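October, too late at night to be up

Wore the green Tonia skirt to Csenge's dinner. It has been in the wardrobe since spring with the label on, waiting for the woman I intended to become, and I got tired of waiting for her. Two people said it was a lovely colour. My mother would have said it was a brave one.

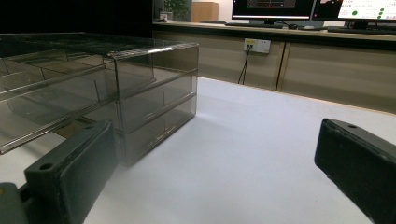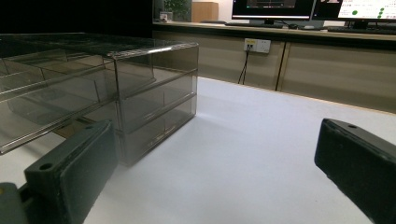
The waistband is the trouble. It fits beautifully as long as I stand up and breathe through the nose. By pudding I had the zip down four inches under my cardigan and was sitting very straight, like a duchess with something to hide. Liesbeth Van Beek knew at once. She passed me her scarf without a word and I draped it over the gap.

She thinks it can be let out. There's about 2 cm in the side seams, she says, and she has done the same to a Whitlock pair of trousers that were never meant to contain her. I said I'd unpick it at the weekend. I have said this of three hems and the lining of my good coat.

Csenge had on the wide linen trousers she made herself from a Modex pattern, with pockets you could keep a loaf in. I was jealous all through the soup — and then she knelt to get a dish out of the oven and trod on her own leg, and I felt better.

Must give the scarf back. It does go very well with the skirt, though.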